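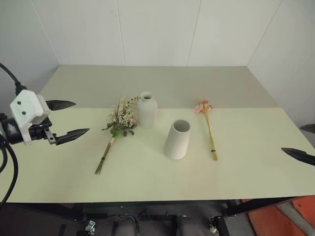 Mesa con dos jarrones y flores artificiales.

Ikau - Registro de litigios sobre patrimonio y símbolos en el espacio público

Presentación

Ikau reúne resoluciones judiciales y escritos procesales relativos a la retirada, el traslado o la conservación de monumentos, placas y denominaciones de vías públicas. Se dirige a investigadores en derecho administrativo, archivos municipales y servicios jurídicos de entidades locales. La recopilación está a cargo de Cernent, bajo la coordinación de Oksana Kostiuk.

Contenido

La versión 2 contiene 720 expedientes, procedentes de los repositorios Meredith y Prultcombe. Cada expediente corresponde a un procedimiento y puede incluir demanda, contestación, medidas cautelares, sentencia y recursos. Más de 40 se encuentran pendientes de resolución firme y figuran con el estado "abierto".

Los documentos se conservan en su lengua original. El resumen en español es obra del equipo de redacción y carece de valor oficial.

Estructura de los ficheros

expedientes.csv - una fila por procedimiento
documentos/ - texto íntegro en UTF-8, una carpeta por expediente
citas.csv - normas y precedentes invocados por las partes
CAMBIOS.txt - historial de versiones

Campos principales de expedientes.csv

id_exp: identificador estable, no se reutiliza
organo: tribunal o juzgado que conoce del asunto
objeto: monumento, placa, denominación u otro
parte_actora: administración, asociación, particular
fundamento: competencia local, libertad de expresión, propiedad, protección patrimonial
estado: abierto, firme, archivado, desistido
resumen: texto libre, máximo 700 caracteres

El campo "fundamento" admite varios valores separados por punto y coma. Cuando la demanda acumula pretensiones, se recogen todas, aunque el tribunal solo se pronuncie sobre una.

Datos personales

Los nombres de particulares se han sustituido por iniciales. Se mantienen los de administraciones y personas jurídicas. Las solicitudes de supresión se tramitan por el gestor de incidencias del repositorio, con indicación del id_exp.

Limitaciones

La cobertura de los juzgados de primera instancia es desigual. No se incorporan acuerdos extrajudiciales ni procedimientos de mediación. Las fechas de Prultcombe corresponden al registro de entrada - no a la firma de la resolución - y no deben emplearse para calcular plazos.

Actualización

Datos cerrados el viernes 13 de agosto. La próxima revisión, prevista para septiembre, incorporará los recursos pendientes de clasificación.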